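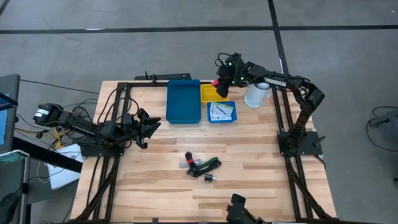

Put the bins out before you bring the cables in, Marcela Sýkora wrote to me after the first version of this guide, or you will end up with the same heap in a different spot. She was right, and the steps have been in that order ever since.

How to Sort a Box of Old Chargers and Cables

This is for the box, drawer or bag where every charger in the house ends up. Mine had 105 pieces in it the first time, counting the adapters. It took an evening. A normal kitchen drawer takes less than an hour.

What you need

A table you can walk around, or at least reach across
3 bins or baskets, different colors if you have them
Reusable ties (I use the Brarkik ones, but strips of hook-and-loop tape work too)
Masking tape and a marker
A dry cloth
One wall outlet or power strip nearby

Setting up

Clear the table and wipe it down. Stand the bins at the back, side by side, so your hands never have to cross over one to get to another. A tall bin is good for bulky things and a low one for small things. In mine, the big teal bin takes the cables, yellow takes the adapters and the third takes whatever is leaving the house.

Keep the middle of the table for the pile. Don't put your coffee there.

Step 1: Tip out a small amount

Take two handfuls at a time. If you empty the whole box you will spend the evening untangling and never get to the sorting. Leave the rest of the box on a chair.

Step 2: Pull the adapters away from the cables

Anything that plugs into the wall goes to one side, anything that is only cable goes to the other. Unplug cables that come out of their adapters. Where the cable is permanently attached, treat the whole thing as an adapter and wind the cable beside it.

Boxes and packets count too. Open each one. A flat white cardboard box may hold a charger, a manual or nothing at all, and I have found all of those. If the box is empty, flatten it for the paper recycling. If there is a new cable inside, take it out and tie it like the others. Boxes take up more room than what is in them.

Step 3: Untangle without pulling

Find a plug end and work backward from it. Push slack into the knot to loosen it. When two cables are wound around each other, free the thinner one first. Thick cables tend to hold their shape and will come apart on their own once the thin one is gone.

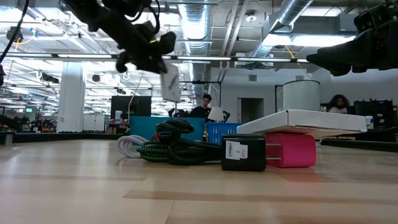

Does a braided cable need to be coiled differently from a smooth one, Oldřich Vaněk asked in the comments. I coil them the same way, only looser. A braided sleeve can fray if it is bent hard at the plug, so leave a bit of straight cable at each end before the first loop.

Step 4: Coil and tie

Make loops the width of your hand. Let the cable turn a little between your fingers as you go – if you force it flat it will spring open later. Put one tie around the middle. For a long or heavy cable, use two.

Do not wrap a cable tightly around its own adapter. It looks tidy in the drawer, but it puts a sharp bend right where the cable leaves the plastic.

Step 5: Label

Labels save you from doing this job again next year. Write what the thing belongs to and stick the tape on the adapter body, on a side without printing you might need. For cables, fold a piece of tape over itself like a small flag near the plug.

Handwriting is fine. If there is already a label from work or from a previous owner, decide whether it still means anything to you. I kept an old code on one charger for years and could not have told you what it stood for.

Bright adapters are the easy ones. A hot pink one hardly needs a label, everyone in the house knows what it charges. Black ones all need a label.

Step 6: Test what you don't recognize

Look the adapter over before you plug it in. Cracked case, loose prongs or bare wire means it goes in the leaving bin untested. Otherwise, read the output voltage printed on the adapter and only connect it to a device that asks for the same. The current rating on the adapter should be equal to or higher than what the device needs. If the adapter says 9 V and nothing you own takes 9 V, let it go.

Cables are quicker. Connect one to a charger you trust and a phone or lamp it fits, wiggle the plug gently and see if the charging stops. If it does, it's finished.

Step 7: Decide how many to keep

For the common types I keep one in use and one spare per person. For odd connectors I keep a single one, and only if the device is still in the house.

The leaving bin

Old cables and chargers don't belong in the household trash. Many towns and electronics stores have a drop-off. I take mine to the counter on Prondercombe Road in February, when I'm clearing out after the holidays anyway. Working spares can go to a thrift store if you tie and label them first.

Putting it all away

Baskets with slots in the sides are good for coiled cables, as you can see what is at the bottom. Small adapters do better in something with solid walls – prongs catch in the slots. Store the bins on a shelf at eye level and leave a few empty ties in the front one for the next cable that turns up.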